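Feltdale Community Help > Workshop & Automation
388 views · 11 shares

Hand-held gripper losing its pinch on slippery jackets, one finger sits differently from the other

Posted by Eliseo Lozano, February

I look after a hand-held parallel gripper that gets used for clothing work, mostly picking up and moving padded coats and jackets on a bed. It's the black plate-and-linkage type with the ribbed blue finger pads. It came to me second-hand from a fellow in Mansilla with no paperwork, and I've been learning it as I go.

For the first few weeks it was fine. T-shirts, towels, cushion covers, no trouble at all. Since we moved on to puffer jackets it has been less predictable. The shell on these is thin and shiny, and the filling pushes back, so the pads have to get down into the fabric before they can take hold of a proper fold. When I squeeze the trigger I can get the tips to come together first, the way I think they should, or I can get them to come together more or less flat, and it seems to depend on how hard I push down and how thick the fold is.

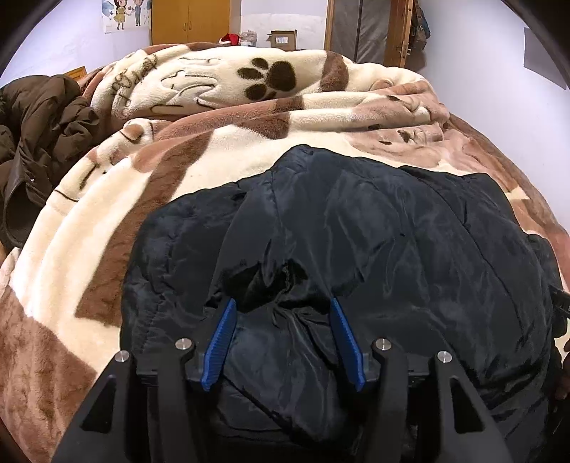 The slipping is worse late in a session. First thing in the morning I can lift a whole jacket by one pinch at the shoulder. By mid-afternoon the same pinch lets go when the sleeve comes clear of the bed. My guess is something is loosening up, but when I go over the screws with a driver I can't say any of them feel loose. They turn a hair, maybe, and stop.

What I've done so far:

Wiped both pads with a damp cloth. Helped for a little while.

Swapped the left pad for the right and the right for the left. No change that I could notice.

Put a bit more tension on the trigger return spring. That made my hand sore and I backed it off again.

Took both finger mounts off, cleaned out the lint, and put them back on. It was better that day and the next, then back to how it was.

There is a lot of lint, I should say. The blanket is a thick fleece one and it sheds. I find it packed in behind the pads and around the pivots whenever I take anything apart, and it's the same brown and cream fluff every time.

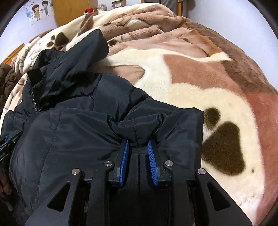
My main question is whether the two fingers are supposed to match each other when they're closed on something. I have been assuming the linkage keeps them even, because both sides run off the same trigger and there's nothing to adjust in the middle as far as I can tell. But with a hood or a front panel bunched up between the pads, the left one stands nearly straight up and the right one leans outward a little. It isn't a lot. I've started noticing it most times I close on the black jacket, and I don't remember whether it did that when I got it.

I'd like to know if that's wear, or assembly, or just how these behave on bulky fabric. I can get parts through Drevwood but they want you to order the linkage arms as a full set, and I don't want to do that if it only needs a washer. Any routine for cleaning and checking would be welcome too. I don't have one and I'd like to get one written down.

gravelroad_tam

Some lean is normal on thick stuff. The pads flex and the pivots have clearance, and a puffer jacket doesn't press evenly on both sides because the fill is in lumps. So I wouldn't order anything yet.

What you want to find out is whether the lean stays on the same side when you turn the tool around. Close on a fold, look at the pads, let go, rotate the gripper half a turn and close on the same fold again. If the lean moves to the other finger, it's the fabric. If it stays with the right finger, it's the tool. Do it a few times, on a rolled towel as well as the jacket. A towel is a better test piece, it's the same thickness all the way along.

If it is the tool, I would go in this order.

Start with the pivots. Hold the body still on a bench and wiggle each arm sideways with your fingers, trigger released. Compare left to right. You're feeling for rock at the pivot, where the round screw heads are at the top ends of the arms. On mine the right outer one had worn the hole slightly oval and you could feel it click. You said yours turn a hair and stop, and that matches what I had. The screw can be tight against its own shoulder or its nut and the arm can still be sloppy on it.

A thin washer will take up sideways rock. It won't do anything for an oval hole. For that you either put in a bushing or replace the arm, and yes, Drevwood sell them as a set, which is annoying, but you end up with spares.

Then the finger mounts. Take the mount off and look at the face where it sits against the arm. If there's lint trapped in there when you tighten it, the mount goes on crooked, and then when the lint packs down over a day's work the screw is no longer really clamping. That would explain why yours gets worse through the day, and why it came good for a couple of days after you cleaned it. I think this is your actual problem or at least half of it. Use a dry brush, then a bit of isopropyl on a rag, then look at it under a lamp before it goes back together.

Do the screws up a little at a time, going from one side to the other, with the jaws closed on a flat piece of something. I use an offcut of hardboard. If you tighten one side right up before you start the other, the mount pulls over towards it and stays there.

Last thing, the pads. Fine grooves like those fill up. A damp cloth goes over the top of the ribs and leaves the grooves full. Warm water, dish soap, an old toothbrush, and brush along the grooves, not across. Let them dry overnight. If they've gone shiny on top you can take the shine off with 800 paper, very lightly, two or three passes. Don't do that every week or you'll have no ribs.

My own routine is a brush out at lunch and at the end of the day, pads off and washed every Tuesday, pivots checked at the same time. I put a paint pen line across each screw head and onto the arm so I can see if one has moved. It takes a minute and I no longer put a driver on them just to check, which was probably loosening them.

mill_street_repairs

Replace the pads. They are cheap. Everyone fiddles with the linkage and it's the pads nine times out of ten.

Oona K.

I agree with most of what Tam wrote, with one difference on the washers. If you shim one side, shim the other side the same amount even if it feels okay. Otherwise the two fingers end up on slightly different lines and they'll pass each other at the tips instead of meeting. You won't notice on a thick jacket. You'll notice as soon as you go back to t-shirts.

Also have a look at how you're pushing down. With padded clothing I was leaning on the tool to get into the fabric and then squeezing while I was still leaning. All of that load goes sideways into whichever finger is lower. I now push in, ease off until the jacket lifts the tool a bit, and then close. It's slower and the grip is better. I also aim for a seam or a stitched channel if there's one handy, where there isn't much fill.

For counting wear, I log closings in a notebook and change pads every 160 jackets. I don't claim that's the right number. It's when mine started dropping things.

If you can put a cotton sheet over that fleece blanket, the lint will mostly go away. I know sometimes the bed is the bed and you have to work on what's on it.

Comments

Eliseo Lozano: Did the half-turn test with a towel and with the jacket. On the towel there's barely any lean either way. On the jacket it stays with the right finger most of the time, not every time. So some of each, I suppose. Found a wad of lint under the right mount the size of a lentil.

gravelroad_tam: That'll do it. Clean it, mark the screws, and see where you are in a week before you buy arms.

Eliseo Lozano: Will do. The right outer pivot has a little rock in it but no click.

pdw_north: Does anyone know if the Roltasport replacement pads fit these? They're the same width on paper.

Oona K.: They fit but the screw hole is a touch low. I had to open mine out with a file. I'd go with Drevwood for pads.

mill_street_repairs: Still say pads.

Eliseo Lozano: Pads are on order too. Washed the old ones with the toothbrush in the meantime and the water came out brown. Afternoon session was better than it has been, dropped one sleeve and that was me rushing.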